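Is it worth collecting 1,818 demonstrations for a simple pick and place?

Posted in Robots and Automation, 2023-06-09

Zorica Dimitrov
I look after the small automation bench at Kendetti. We pack sample boxes, and the job I have been handed is to get an arm to pick small blocks off a table and put them in a tray. Any block, any spot within reach, any angle. A supplier called Vilau has quoted for a learned policy instead of a scripted one, and their quote says we need to record 1,818 demonstrations by hand before they will train anything. Their person on the phone could not tell me where that number came from. When I pressed, I was told it was "what the model likes".

We have recorded 610 so far. Two of us drive the arm with a hand controller and the third resets the blocks. It is dull work and we get worse at it after lunch. I played back a batch from the first day and one from last week, and the ones from last week are quicker but sloppier, with the fingers closing on a corner and the block swinging round.

So I have doubts. Does a bigger pile of examples help if the later ones are worse? Is there a way of finding out before we have done the lot? And should I be throwing out the bad grasps or leaving them in? The sales sheet says the system "learns from imperfect data", which sounds to me like a way of not answering.

Wrist camera only, no overhead. Scripted picking did work for us on the old line, but only with the blocks in a jig.

Shaikh
Stop recording and train on what you have. I mean it. 610 is plenty to find out whether the thing is learning anything, and if Vilau won't run a training pass until you hit their number then I would want that explained in writing before anybody picks up the controller again.

What I'd do in your place:

Hold back 55 recordings and don't let them near the training. Pick them from across the whole period, early and late. Train one policy on a third of the rest, one on two thirds, one on everything. Then run all three on the real arm, same starting positions, and write down what happens. If the third is hardly better than the second, more of the same won't save you. If it is still climbing, fine, carry on, and you will at least know why you're doing it.

Don't trust the error figure on the held-back set by itself. I have seen it go down nicely while the arm got no better at picking anything up. It only tells you that the model is copying your hand. The arm has to do the job on the table.

On bad grasps: depends what you call bad. A block that swings and then gets placed properly is useful, because the policy will make the same mess and needs to have seen a way out of it. A block that was dropped and left, or an attempt where the operator gave up halfway, should go. So should anything where the recording starts before the operator was ready. Those long pauses at the beginning teach it to sit there.

And look at your spread. People who reset a table put things back in the same few places without noticing. We marked 12 start squares with tape, drew them in a random order off a list, then peeled the tape up and did it again somewhere else, so the policy couldn't learn the tape. Boring, but it did more for us than another month of recording would have. I'm still not persuaded that a learned policy beats a decent vision script for plain blocks, mind you. Ask them to show you both.

Usov
just get more data, that's what everyone does. we did loads and it was ok in the end. also check your camera isn't loose

Zorica Dimitrov
Thanks both. Camera is tight, I checked. Have asked Vilau about the three-way training and am waiting - they have gone a bit quiet. Meanwhile I went through the recordings for spread and Shaikh is right, we have favourite places. Far too many of ours are near the middle of the table. Yellow cube in the grip on the wood table:
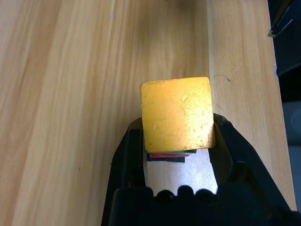
Should all the operators drive the arm in the same way?

Mostly, as far as the order of the moves goes. If one person comes straight down on the block and another slides in from the side, the policy may settle on something between the two and miss. Agree on one approach and write it on a card by the bench. Small differences in speed and path matter less and can even help, so there is no need to train people into moving like a metronome.

Shaikh
Good that you looked. I'd put the next batch out towards the edges before adding any more in the middle, and note the operator's initials against every recording. You will want to know later whose afternoon sessions to leave out.

If they stay quiet about the training passes, ask which customer they got the 1,818 from and what that customer was picking up. I suspect it was one job, years ago, with different fingers.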